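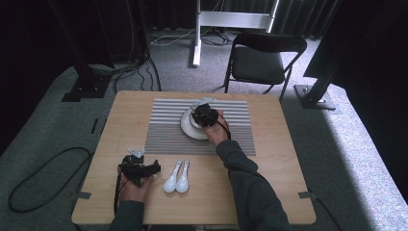
Who Sets the Table? Shared Meals and New Neighbors in Pirkenitz

Final project report, Local Life and Culture module
Handed in 1st March

When I started this project in September I thought I was going to write about recipes. I had moved to Pirkenitz only a few weeks before, I was missing my grandmother's kitchen terribly, and it seemed a nice idea to go around the neighborhood asking people what they cooked and then put it all together in a little booklet. My tutor listened very kindly and asked me what I would do with the booklet once I had it, and I didn't have much of an answer. So the subject drifted, as these things do, from what people eat to how they sit down to eat it, and who they sit down with, and I am very glad that it did.

Background

Pirkenitz is a part of town where people tend to come and go. The older streets near the river have families who have been there for three generations, while the apartment blocks up by Brerkivow Road fill and empty with every school year. The two halves share a bakery, a bus stop and not a great deal else. I wanted to find out whether eating together plays any part in how newcomers get to know the people living next to them, and whether that has changed for those who have been here a long time.

How I did it

I put a paper questionnaire through doors on both sides of the neighborhood and left a pile at the bakery (thank you for putting up with me and my cardboard box all through the fall!). I got back 70 filled-in forms, which was far more than I had hoped for. From those I chose 30 households for a longer talk, usually at their own kitchen table and usually with something put in front of me that I had not asked for but did not refuse. I wrote my notes by hand during the visits and typed them up the same evening, while I could still remember the tone of voice as well as the words.

I also went to the monthly supper at the Aidoo Room four times, first as a guest and then, from the second one on, as somebody who was handed a stack of plates and told where to go with them.

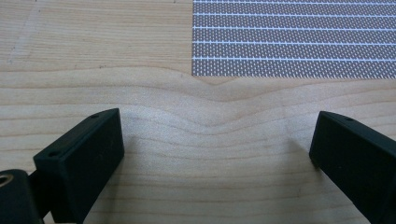

Word count: 2000 (full report with appendices; this web version is shorter)

What people told me

The first thing that surprised me was how much people had to say about the table itself. I had planned one small question about it, almost as a warm-up, and it often took up half the visit. In the older streets many families still lay the table fully for Sunday lunch, with a cloth or at least a mat for each person, and a bowl standing on a plate even when there is no soup. One woman told me she had set out her late husband's place by mistake for nearly a year and then, one Sunday, asked the student from upstairs to come down and sit in it. I had to put my pen away for a while after that.

Up at Brerkivow Road things are looser. People eat at desks, on beds, standing at the counter with the radio on. But they also told me that when somebody does come over, out come the good bowls, or the only bowls, and the laptop goes on the floor. Several said that buying a second plate was the moment they felt they properly lived here. I know just what they mean, as I bought mine at the Prellska market in my third week and carried it home wrapped in my scarf.

As for meeting the neighbors, most of the newcomers I spoke to had first eaten with a local person by invitation on the stairs or at the bakery, and the invitation was nearly always for something small. Coffee, a slice of cake, leftover stew. Big events put people off. The suppers at the Aidoo Room are lovely, but they were mostly full of people who already knew each other, and I only felt at home there once I had a job to do.

What I would do differently

My questionnaire was too long and the last page was often left blank. I also only wrote it in English, so I am sure I missed people whose stories I would have loved to hear. And I visited nearly everybody in the late afternoon, so anyone working evening shifts is hardly in here at all. If another student wants to pick this up next year, the blank forms are in the department office and I would be happy to pass on my notes on how I arranged the visits, with the names taken out.

The recipe booklet, by the way, did get made in the end. It is quite short and has far too many dumplings in it, and there are still copies at the bakery.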